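Test Operator and Fault Logger, Gripper Reliability
Flatero, Lurnside site
Fixed term, part time or full time

Flatero is hiring test operators for a reliability study on our hand-held gripper and the robot-mounted version that shares its fingers and linkage. The work came out of a failure in June, and we would like applicants to know what happened before they apply.

What went wrong

A customer in sports equipment handling, Mansour, was using the robot-mounted gripper to move plastic shuttlecocks from a sorting table into tubes. During a morning run the gripper began to open late. The controller reported a normal release each time, but the fingers were still partly closed when the arm started its next move. Several shuttlecocks were dragged across the table and crushed against the tube rack. On one cycle the arm pulled the rack off its mounts and it fell on the operator's side of the guard.

The operator had stepped away and was not hurt. Mansour stopped the line and sent the unit back to us the same day.

Safta Mocanu, who runs reliability at Lurnside, took the unit apart. She found wear in one of the upper pivots of the linkage. The pivot had enough play in it that the linkage could bind when the fingers opened under a side load. Our software read the position of the motor and took that to be the position of the fingers. With a bound linkage those are two different things, and we had no check for it.

We have since changed the release routine so that the arm waits for a second signal before it moves. That change is in use at all customer sites. We have not yet changed the pivot, because we do not know how quickly the wear builds up or which kinds of handling make it worse. Finding that out is the purpose of this study.

What you will do

You will pick up, hold, turn and put down light objects with a hand-held gripper, following a written sequence. Most of the first phase uses plastic shuttlecocks on a white table, as in the Mansour job. They are a useful test object for us. The skirt flexes, the base is rigid, and the ribs can catch on a finger and pull it sideways, which is the kind of load we want to study. Later phases use other items from the Gaswood parts set.

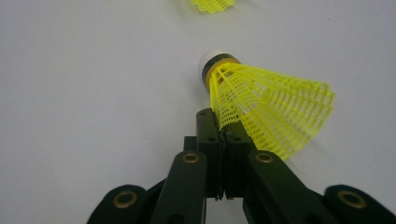
Each session has 92 cycles. A cycle is one pick, one hold and one release. After each release you mark on a log sheet whether the fingers opened cleanly, opened late or did not open. If they opened late or stuck, you stop, set the tool down, and write a short note on what you were holding, where the fingers were gripping it and which way you were moving. You do not free the fingers by hand. A technician does that.

At the end of every session you measure the play at each pivot with a gauge and enter the reading. We will teach you how to do this. It takes 10 minutes once you are used to it.

Every tool in the study will go through 975 sessions unless it fails first. The tools are shared between operators, so your notes have to make sense to the person who picks up the same tool after you.

Some of the work moves to the robot cell in the second phase. There you will load the table from outside the guard, start the run and watch for late releases. You will not enter the cell while the arm has power. Two people are present for every run, and either one can press the stop at any time without asking the other.

What we are looking for

You need to be able to repeat a hand task carefully for a full session and keep your attention on it. The work is dull in places. Most releases are normal, and the ones we care about can be easy to miss in the second half of a shift.

You need clear handwriting or steady typing, and you need to be willing to write down what you saw even when it looks like your own mistake. After the June failure we went back through our older test logs and found late releases that had been entered as operator error. Some of them probably were. We cannot tell now, and the notes were too short to help.

You do not need a degree or any background in robotics. Experience in inspection, assembly, lab work, sewing or kitchen work is all relevant. Tell us about it in your application.

The hand-held tool is operated by squeezing. If you have had a wrist or hand injury, please talk to us first. It does not rule you out, and we can limit the number of sessions you do.

Hours, pay and place

Full-time operators work 30 hours a week. Part-time operators choose morning or afternoon shifts. Mornings start at 7:30 and afternoons start at 1:00. No one does more than three sessions in a shift, and there is a paid break between sessions.

Pay is hourly and is the same for both phases. There is no bonus for the number of cycles completed and no deduction for stopping a run. The rate is on the full job sheet, which we send to everyone who asks for it.

The work is on site at Lurnside, ground floor, step-free from the parking lot. The benches adjust for sitting or standing. Safety glasses are provided, along with closed shoes for the robot cell if you do not have your own.

Training

Training lasts three days and is paid. The first day covers the tool, the log sheet and the stop rules. On the second day you run practice sessions next to Viola Villa, who ran most of the first trials. She will give you a tool with a worn pivot so that you learn what a late release feels like in the hand. Most people notice a slight drag before the fingers let go. On the third day you are shown the robot cell and go through the lockout steps with Didier Moulin.

If you are not comfortable working near the robot cell after that, you can stay on the hand-held work for the whole term. Please say so at any point.

What happens to your notes

The logs go to Safta Mocanu and to Quentin Vasseur, who is redesigning the pivot. They are also shared with Mansour, with operator names removed. Your logs will not be used to rate your speed. We will post a summary of failures on the wall in the test room at the end of each week, including the ones we cannot explain.

If a tool shows the same fault as the June unit during the study, all tools of that build are pulled until it has been looked at. Operators are paid for their scheduled shifts while this is going on.

How to apply

Send a one-page letter or a resume to Mireille Ferrand in hiring at Flatero, or leave it at the Lurnside front desk between 9:00 and 4:00. Please state whether you want full-time or part-time work, which shift you prefer, and whether you are open to the second phase.

We will ask everyone on the short list to come in for a one-hour bench trial, which is paid. You will run a short set of cycles and fill in a log sheet. We read the sheet more closely than we watch the handling.

Questions about the failure or the study itself can be sent to Safta Mocanu at the same address. Applications are read as they come in, and the posting stays up until all places are filled.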